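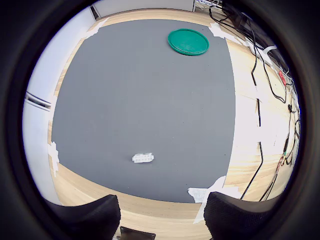 School robotics clubs should stop grading their arms on the best run of the day. I have advised the manipulation group at Arriaga for three seasons, and the number students bring me is almost always a best run. It tells me very little about the program they wrote.

Take the January log. The group recorded 386 pick attempts with the Ornness controller. The gripper closed on the object and lifted it in 209 of them. The presentation slide made from the same log reported a streak of 12 in a row, with the total left off. Both numbers were correct. A judge reading the slide would have guessed a success rate above ninety percent. The log says 54.

Jovita Barajas, who wrote most of the grasp code that season, objected to my complaint. Her argument was that competitions score the best of three, so a team that practices for the average is practicing for the wrong test. She is right about the rules. My answer is that the rules should change, and until they do a club can keep two columns in its spreadsheet.

The larger problem is what gets thrown out. A missed grasp contains the object's position, the finger opening, and the approach angle. A flat round lid on a mat is a good teaching object for this reason. It offers a low rim and a wide top, and a small error in height puts the fingers above the rim or into the mat. Students who delete those attempts delete the part they could learn from. Students who keep them can sort by height error and find the offset in an afternoon.

Abundio Bermúdez runs the Limetti league, where teams submit the full log with each entry. The largest file last season had 1438 rows. He told me that reading them takes longer than watching the runs, and that some teams dropped out over the paperwork. I accept that cost. A log can be checked by a script, and the script is a reasonable project for a first-year member.

I would also fix the starting positions in advance. Our group let the operator place the object, and operators learn quickly which spots work. Trotley, the team we share parts with, draws positions from a printed list before each session. Their rate dropped the first month they did it. I trust their number more than ours, and we will be using their list next term.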